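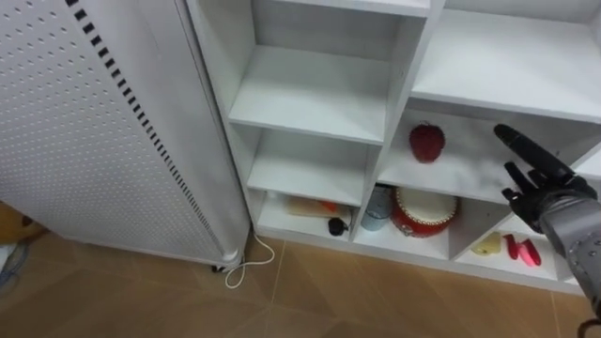 ### 3.2 Keeping the Plarnia cell in working order

The cell is one humanoid, one white shelving unit and a tiled floor that is less level than the Dramville building plans suggest. Setup begins with the shelf: we register its front edges against the head camera, then send the right hand to 3 reference points and note the error. If any point is off by more than 5 mm, the neck joint is re-zeroed and we start over, with diminishing cheer.

The hand takes most of the upkeep. Its Lalleck finger tendons stretch with use, and a slack index finger will still report a perfect grasp while dropping fruit. We re-tension all fingers every 1290 grasps, a figure reached in April by the simple method of waiting for things to fall. A grip check on an apple (Figure 2) follows each adjustment.
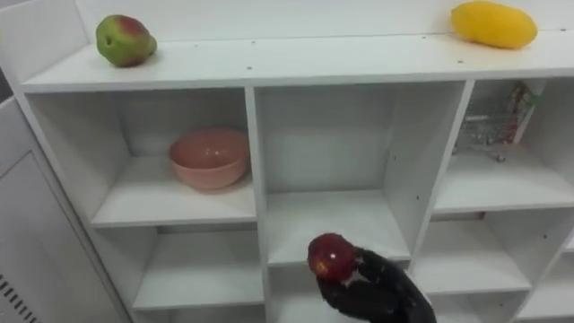
**Figure 2.** Grip check after re-tensioning: red apple held just below the floor of the empty center cubby.

The wrist cable has been replaced 2 times. The Longo connector survived both swaps - the screws holding it did not - and we now keep spares in a labeled jar.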